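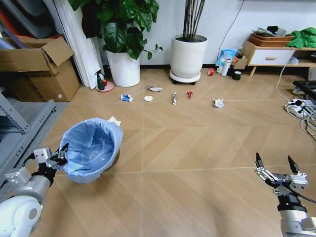
垃圾要去哪裡？一份給還在長高的人看的說明

文：林淑芬　03/06/2023

每個家裡都有一個黑洞。它通常站在牆角，套著一個塑膠袋，你把東西丟進去，東西就消失了。衛生紙團、糖果紙、寫壞的作業（連同你希望大人沒看到的分數），通通消失。

科學家研究黑洞要用很大的望遠鏡，研究這一個就簡單得多，只要跟著袋子走就行。缺點是味道。

這篇文章會帶你跟著袋子走一趟。我已經替你聞過了，你可以坐在沙發上讀。

什麼東西叫「垃圾」？

先問一個聽起來很笨的問題：一張糖果紙，是什麼時候變成垃圾的？

五秒鐘以前它還包著一顆糖，地位崇高，你還為了它跟弟弟吵過架。糖一進嘴巴，它就成了垃圾。紙還是同一張紙，重量沒變，顏色沒變，連上面印的笑臉都還在笑。變的只有你的想法。

所以「垃圾」這個詞很奇怪。「石頭」說的是一種東西，「貓」說的是一種動物（貓自己可能有別的看法），「垃圾」說的卻是「我不要了」。同一個空罐子，在你手上是垃圾，在收廢金屬的人手上是錢。同一片西瓜皮，對你來說吃完了，對螞蟻來說宴會才剛開始。

考古學家特別喜歡這件事。古時候的人把魚骨頭、貝殼和破碗堆在村子旁邊，堆了好幾代，堆成小山丘，現在叫做「貝塚」。國王的石碑會吹牛，上面寫的都是國王多厲害、打贏了誰。貝塚不會吹牛。它只會老老實實告訴你，這一家人很愛吃蛤蜊，而且常常打破碗。

想一想，如果一千年後有人挖到你房間的垃圾，他們會怎麼介紹你。想完以後，要不要改變生活習慣，隨你。

第一站：垃圾車

袋子綁好，離開家，接下來就輪到垃圾車了。

從前的垃圾車是敞開的，有的還用馬來拉，風一吹，後面那條街就收到前面那條街的紙屑，算是一種免費的郵政服務。現在常見的垃圾車有蓋子，車尾還有一塊大壓板，把袋子往裡面推，用力壓緊。為什麼要壓？你看看自己的垃圾袋就知道，裡面大部分是空氣。一個空紙盒裝著滿滿的空氣，一個空瓶子也裝著滿滿的空氣。不壓的話，垃圾車就是在城市裡開來開去，辛辛苦苦地運送空氣。

在 Urnidwood 鎮開垃圾車的謝天佑先生告訴我，他最怕的東西是沒喝完的飲料。壓板一壓，瓶子就爆開，站得近的人會知道你昨天喝的是什麼口味。他請我轉告各位：倒乾淨再丟，拜託。

第二站：分一分

有些垃圾會先去分類的地方。有些城市要你在家裡就分好，有些城市到了工廠才分，規矩都不太一樣，所以搬家的時候除了要記新地址，還得重新學怎麼丟一個優格杯。

工廠分東西的辦法很聰明。

鐵罐最好認，用磁鐵就能吸起來。一條輸送帶從磁鐵下面走過去，鐵罐自己跳上去，像是聽到有人喊它的名字。

鋁罐不理磁鐵，得用別的辦法。機器裡有一組轉得很快的磁鐵，會讓鋁罐裡產生一圈一圈的電流，有了電流，鋁罐自己也變得像一塊小磁鐵，被推得飛出去。這叫「渦電流分選」。你不用背下來，不過在吃飯的時候隨口講一句，大人會安靜好一陣子。

紙張又輕又扁，可以用風吹，或是用一排轉動的圓盤把大片的紙板托著往前送，小東西就從縫裡掉下去。

塑膠最麻煩。塑膠其實是一大家族，名字都姓「聚」：聚乙烯、聚丙烯、聚苯乙烯。它們長得很像，脾氣卻合不來，混在一起熔化，做出來的東西又脆又難看。所以工廠會用光去照，不同的塑膠反射回來的光不一樣，機器一看就知道誰是誰，再噴一口氣把它吹到該去的地方。

最後還是會有人站在輸送帶旁邊看。機器再厲害，也常常搞不懂為什麼有人會丟掉一隻穿著襪子的鞋。

難搞的傢伙

有幾種東西，看起來很好分，實際上專門讓分類的人嘆氣。

用過的衛生紙是第一名。它是紙沒錯，但纖維又短又碎，還沾了你的鼻涕，造紙廠不想要。請不要覺得受傷，他們誰的鼻涕都不想要。

飲料紙盒是第二名。名字裡有「紙」，裡面卻貼著一層薄薄的塑膠，有時還有鋁箔，這樣牛奶才不會漏，果汁才放得久。一樣東西用好幾種材料黏在一起，用的時候是優點，拆的時候就是災難。有專門的工廠可以把它們泡在水裡攪散，可惜不是每個地方都有。

牙膏管也差不多。它要軟，要擠得動，又要擋住空氣，所以很多牙膏管也是好幾層材料疊成的。裡面還總是剩下一點牙膏，不管你爸爸多麼用力，不管他用不用桿麵棍。

第三名我猶豫了很久，決定頒給亮晶晶的包裝紙。你可以捏一捏：捏成一團以後放開手，會慢慢彈開的，多半是鍍了一層金屬的塑膠膜；乖乖縮在那裡不動的，比較可能是鋁箔。這個實驗很安全，也很適合在應該寫功課的時候做。

第三站：埋起來，或是燒掉

分不出用處的東西，最後大概有兩條路可以走。

第一條路是掩埋場。很多人以為掩埋場就是挖個洞，倒進去，拍拍手走人。以前有些地方真的是這樣，結果下雨的時候，雨水從垃圾中間流過去，像泡茶一樣，泡出一種黑黑臭臭的水，叫「滲出水」，再一路滲到地底下去。地底下的水可能有人要喝，這壺茶就很不受歡迎了。

現代的掩埋場底下會先鋪一層黏土，再鋪一層厚厚的塑膠布，上面裝管子把髒水收集起來，送去處理。垃圾一天倒一層，壓平，再蓋上土或別的東西，免得被風吹走，也免得海鷗開派對。

垃圾埋在裡面會做什麼呢？慢慢變壞，而且慢得很。果皮菜葉在沒有空氣的地方，由一種不需要氧氣的細菌來吃，牠們一邊吃一邊排出甲烷。說得直接一點，掩埋場會放屁。甲烷會讓地球變暖，可是它也能燒，所以有的掩埋場會插管子把它抽出來發電。你家的電燈有可能就是靠一座山的屁點亮的，晚上看書的時候可以想一想。

報紙在掩埋場裡就更慢了。有人挖開老掩埋場，找到幾十年前的報紙，標題還讀得出來。這對研究歷史的人是好消息，對期待報紙消失的人就不是了。

第二條路是焚化爐。垃圾車把袋子倒進一個又大又深的坑，天花板上有一隻大夾子，像夾娃娃機那樣，只是每一次都夾得到，而且你不會想要它夾到的東西。垃圾在爐子裡燒過以後，體積縮得很小，剩下灰渣。燒的熱可以把水變成蒸汽，推動機器發電。煙要先洗乾淨才能從煙囪放出去，洗煙的設備常常比爐子本身還大一截。

哪一條路比較好？大人為了這個問題開過很多會。掩埋場佔地方，焚化爐要花錢管好煙和灰。兩邊都有道理，也都沒有人希望蓋在自己家隔壁。

一個小鎮的帳本

大數字很難想像，所以我們來看一個小一點的地方。

簡子健先生在 Urnidwood 鎮的秤台工作。每一輛垃圾車進場時要先過秤，出場時再過一次，兩個數字一減，就是垃圾的重量。這就是你學減法的理由之一，雖然課本上比較喜歡用蘋果。

去年九月，鎮上一共送來 2,474 噸垃圾。簡先生說，其中有 372 噸是後來又被挑出來、賣掉或是拿去再利用的。剩下的，全進了掩埋場。

「大家看到這個數字，都說好多。」他說，「然後回家繼續丟。我也是。」 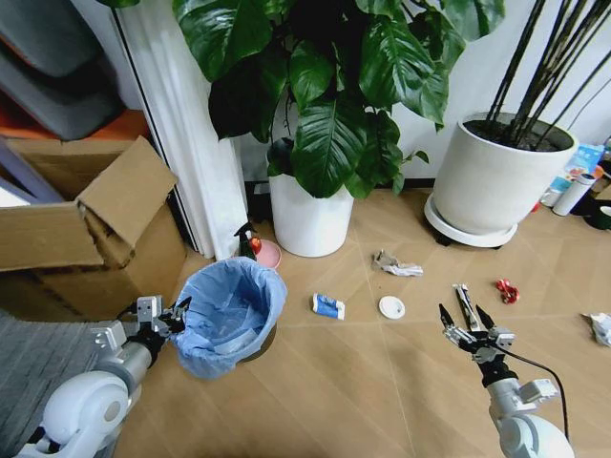

我喜歡他最後那三個字。講垃圾的文章很容易變成罵人的文章，好像只有讀者會丟東西，作者都是靠陽光和露水生活的。我寫這篇的時候吃了一包餅乾，包裝有外盒，盒子裡有托盤，托盤上每一塊又各自包了一層。餅乾本身很普通，倒是被保護得像皇冠上的寶石。

為什麼要包這麼多層？理由有好幾個。餅乾怕潮，也怕碎。分開包，可以一次吃一塊（設計的人顯然沒見過我）。盒子大一點，在架子上比較顯眼。這些理由有的很合理，有的就是為了讓你多看它一眼。下次去商店，可以拿起一樣東西猜猜看，哪一層是在保護它，哪一層是在打扮它。

沒有垃圾桶的大自然

森林裡每年掉下來的葉子多得不得了，沒有清潔隊來收，森林也沒有被葉子淹沒。

葉子落地以後，先來的是真菌和細菌，把葉子泡軟、咬鬆。接著是馬陸、鼠婦和蚯蚓，一口一口吃下去，再從另一頭排出來。排出來的東西又有更小的生物接著吃。吃到最後變成黑黑鬆鬆的土，樹根把裡面的養分吸回去，長出新的葉子。

在這個系統裡，每一個傢伙的垃圾都是另一個傢伙的晚餐。糞金龜更誇張，牠們把別人的便便滾成球，推回家，當成寶貝，還會為了一顆球打架。跟你和弟弟為了糖果打架相比，我看不出誰比較有格調。

為什麼我們的垃圾就沒有人搶著吃呢？果皮和紙張是有人吃的，因為植物在地球上很久了，微生物早就學會怎麼對付它們。塑膠出現的時間很短，對細菌來說，就像一道從沒見過的菜，又硬又沒味道，連從哪裡下口都不知道。科學家已經找到幾種能啃一點點塑膠的微生物，不過牠們吃得很慢，而且很挑。指望牠們來收拾我們的房間，還早。

在自己家裡養一點蚯蚓

住在 Viltar 的劉國華老師，在教室陽台上放了 3 個蚯蚓箱，讓學生把早餐剩下的果皮切碎了放進去。如果你家的大人同意（請先問，不要讓他們自己發現），你也可以試試看。

找一個有蓋子、底下有小洞的箱子，下面放一個盤子接水。

把舊報紙撕成細條，弄濕，擰到不滴水，鋪厚厚一層。這就是蚯蚓的床，也是牠們的點心，牠們對於在床上吃東西沒有任何意見。

蚯蚓要用專門做堆肥的品種，例如紅蚯蚓。院子裡隨便挖到的那種喜歡往深處鑽，住在箱子裡會不開心。

每次放一點點切碎的果皮菜葉，埋進紙條下面，等牠們吃完再放。肉、油和牛奶不要放，會臭，還會引來你不想認識的客人。橘子皮和洋蔥也少放，蚯蚓嫌它們嗆。

箱子放在陰涼的地方。太陽底下的蚯蚓箱，過一個下午就會變成很悲傷的地方。

過幾個月，箱子裡會出現黑黑的、像咖啡渣一樣的東西，那是蚯蚓糞，拿來種花很好。劉老師的學生用它種了番茄，結出來的番茄很小，但全班都堅持說那是他們吃過最好吃的。我吃了一顆，很酸。我也說好吃。

回收是怎麼把東西變回來的

你一定看過那個三支箭頭繞成一圈的標誌，看起來東西會一直繞，永遠不會停。有些東西真的差不多是這樣。玻璃打碎了熔化，可以再做成玻璃；鋁罐熔化了，可以再做成鋁罐，而且比從礦石煉鋁省下很多很多的電。所以請對鋁罐好一點。

紙就沒有那麼耐用了。紙是由很多細細的植物纖維交織在一起做成的，每回收一次，纖維就斷短一點。影印紙變成報紙，報紙變成蛋盒，蛋盒之後就差不多該退休了。你可以把它想成一件衣服，哥哥穿完姊姊穿，姊姊穿完你穿，你穿完變抹布。當老么的都懂。

塑膠也會越收越差，常常是瓶子變成地毯，或是變成外套裡的填充物，地毯就很難再變回瓶子了。

箭頭標誌還有一個小祕密：塑膠上的箭頭中間有個號碼，那個號碼說的是「我是哪一種塑膠」，並沒有保證「你們這裡有人會回收我」。很多大人不知道這件事。你可以告訴他們，語氣請謙虛一點。

幾個常有人寄信來問的問題

太空裡也有垃圾嗎？有。壞掉的衛星、火箭脫落的零件，還有一片片的油漆，在地球外面飛得比子彈還快。人類去過的地方都會留下垃圾，月球上也有。

把垃圾射進太陽裡不就好了？我小時候也這麼想。火箭很貴，能載的東西又少，而且地球繞著太陽跑得很快，要把東西丟進太陽，得先把那個速度幾乎全部煞掉，比送它飛出太陽系還費力。用這個辦法丟一根香蕉皮，那會是史上最貴的香蕉皮。

回收的瓶子要洗嗎？沖一下就行，不用洗到能照鏡子。

弟弟可以回收嗎？這題今年有 3 個人問。不行。

讀完以後可以做的一件事

挑一天，把你自己丟掉的每一樣東西寫在紙上。不用改變任何習慣，該丟就丟，寫下來就好。晚上看看那張單子，找出最常出現的那一種。

我寫出來的是茶包。我到現在都還不知道該拿這件事怎麼辦，不過至少我認識它了。

單子看完之後，紙的背面還可以畫畫。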